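Print this page | E-mail this page

Call for participants: Does a standing desk do anything for you?

We are looking for office workers who own, borrow or have been issued a standing desk and are willing to tell us whether it has made any difference. People who love theirs are welcome. People who raised it twice and now use it as an ordinary desk are even more welcome, as they seldom write in.

The Gurico newsletter has covered workplace health claims for some years, and we have grown tired of repeating them. Standing desks are sold as a cure for sore backs, afternoon sleepiness, weight gain and poor moods. The claims we see most often come from the companies selling the desks, and the user stories they print tend to come from buyers in their first month. A new desk feels good for a while. So does a new pair of shoes. We would like to know what happens after the novelty is gone, and we would like to hear it from people who were not picked by a sales department.

What we are asking for

You would keep a short diary for 24 working days. Each entry covers how long you stood, how long you sat, whether anything hurt, and how you slept the night before. Most entries will be dull. Please send the dull ones too. A diary with only the interesting days in it is no use to us, and we will set it aside.

You would also answer 3 short surveys by e-mail: one before you start, one at the halfway point and one at the end. The last survey asks what you think the desk did for you. We will compare that answer with your diary before we believe it.

We are not asking you to stand more than you normally do. If you have hardly touched the controls since last winter, carry on like that and write it down.

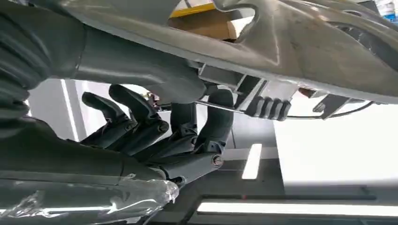 Gurico, No. 268, p. 2

Who can take part

You need to be over 18, work at a desk for most of the week, and have had your standing desk since before December. Any make will do, including a homemade one or a box on a kitchen counter. You do not need to be in pain. You do not need to be healthy either, but if a doctor has told you to stand or not to stand, please say so in the first survey and keep doing what the doctor said.

We cannot accept anyone who works for a desk maker or a furniture store, or who earns money by reviewing office products. We also can't use people who received their desk free in exchange for a post or a video. In an earlier call on office chairs we were not strict enough about this, and a good part of the replies read like a catalog.

Two groups we are short of: people who work in shared offices, where the desk may be set at somebody else's height every morning, and people over 60. Readers in Brukgate are well represented already, so if you live there you may be placed on a waiting list.

What you get

A gift card for groceries, the same value for everyone, sent when your last survey arrives. It does not depend on what you say. If you drop out partway, you get half, and we would be glad of a line telling us why. You will not get a desk, a discount on a desk, or advice about your posture. We don't think we know enough to give any.

What this will and won't show

This is not a medical trial. There is no comparison group, people will be remembering things wrong, and those who bother to fill in a diary are not like those who don't. We will say all of this in print next to the results. If the answers point nowhere, we will print that as well, at the same length.

The project is paid for by reader subscriptions. A desk seller, Firkov, offered to cover the gift cards and we turned it down.

How to apply

Write to the Gurico diary desk with your age, the kind of work you do, how long you have had the desk and a sentence or two on how you use it now. Please don't send photos of your workspace. Places are given in the order letters come in, apart from the groups named above. Replies go out on Saturday mornings. Diaries may be kept on paper or typed, and paper ones can be mailed back to us at no cost to you.

Print this page | E-mail this page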